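Hamville Shared Kitchen
Progress report to the Cedlow Fund
January 1, 2022

Work done this period

The cooking area is now fitted out. The old four-burner stove was removed and a stainless steel gas range was put in its place, with a double oven below the cooktop. Mahasneh did the gas connection and the inspection was passed on the first visit. The counter next to the range has been refinished and is in use for tools and prep.

We ran 15 cooking sessions, three more than planned. Attendance came to 93 visits over the period. Most sessions were soups, rice dishes and baking, and the second oven has let groups bake and roast at the same time. Two sessions in the Werkoslow neighborhood hall were moved here after the hall closed for roof repairs.

Spending

The range and its installation used 32 percent of the grant. Food costs were a little under budget. Delivery charges were higher than quoted and we have covered the difference from our own funds.

Problems

The replacement sink is still on back order. Dishes are being washed in the small utility room, and this adds time at the end of each session.

Next steps

Fit the sink, buy a second set of saucepans, and label the storage shelves. We expect to send the final accounts in March.

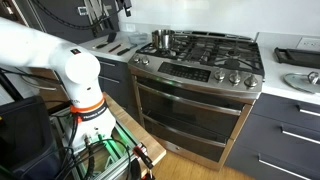

The gas range and double oven, with a saucepan on the rear left burner.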